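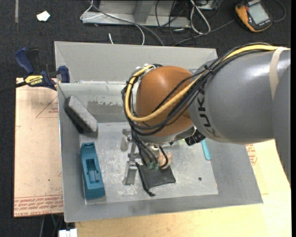 7 min read

Speaker notes: "What's at the bottom of the bin?" (Avonow meetup, September, 20 minute slot)

Okay, wait for people to sit down. Leave the bin slide up while they do. Water is on the left side of the lectern this time, don't knock it over like at Gitura.

Hi everybody! I'm the person who does the sorting at Trorkus, and I'm going to talk for 20 minutes about the stuff that ends up at the bottom of a bin. Small stuff. Odds and ends. You know the drawer in your kitchen with the takeout menus and the one chopstick? I do that for a living, only the drawer is a gray bin and there are 292 of them.

Ask for hands: who has a drawer like that? (Everyone will raise a hand. If they don't, say "liars" and move on.)

Go back to the slide. Look down at the floor of the bin. There's a black pouch lying flat, with a drawstring that finishes in a little knot. Over by the right wall there's a bright turquoise handle, and on the left a long teal-blue plastic thing standing almost parallel to the side. I love this mix. It's pretty much my whole job in one bin: something soft, something with a handle, and something plastic I'd have to pick up before I could tell you what to call it.

So, the pouch first, because pouches are my favorite and also the worst. A pouch is a container, which means you have two jobs. You have to put the pouch somewhere, and you have to decide if whatever might be inside goes with it. When I started I opened every single one. Coins, earbuds, a rubber band, more pouches! I lost whole mornings to this. Now I give it a squeeze. If it feels empty it goes on the soft pile, and if there's a lump it gets its own tray and I look after lunch.

(Pass around the squeeze bags now. Bags come BACK to the front, please say that out loud.)

Drawstrings. Get them tucked in before the pouch goes on the pile. A loose string will catch on the next thing and the next, and pretty soon you're lifting a chain of junk out of there like a magician with scarves. Do the scarf mime. It went over fine at Jang.

Next, things with handles. We had a long argument at Trorkus about these. I wanted all handles in one tray, big or small, and my side lost. They get split by length now and, fine, it's faster. I still think one tray looks nicer.

Color, quick detour. Turquoise and teal are a gift against gray, your eye goes straight there. Black is the hard one. Black pouch, black cord, black anything, it just sinks into the corner of the bin and you find it a week later. We switched to a brighter lamp over my bench and I started finding so much more. Cheap fix, I wish I'd done it in my first month.

Numbers bit, keep it short: we began the spring with 1590 loose items on the list, and by the end of summer we were at more than 2000. People hear that and think we did a bad job. The pile didn't grow, we got better at writing things down! Pause here, someone usually has a question.

If there's time: the "no idea" tray. Give yourself one. Long plastic things live there in my shop until somebody walks past and goes "oh, that's where that went." Empty it once a month. I skip months, don't be like me.

If there's no time: skip to the squeeze bags and count them.

Thank Avonow for the room and the coffee. Remind them the label sheets are on the back table, two per person.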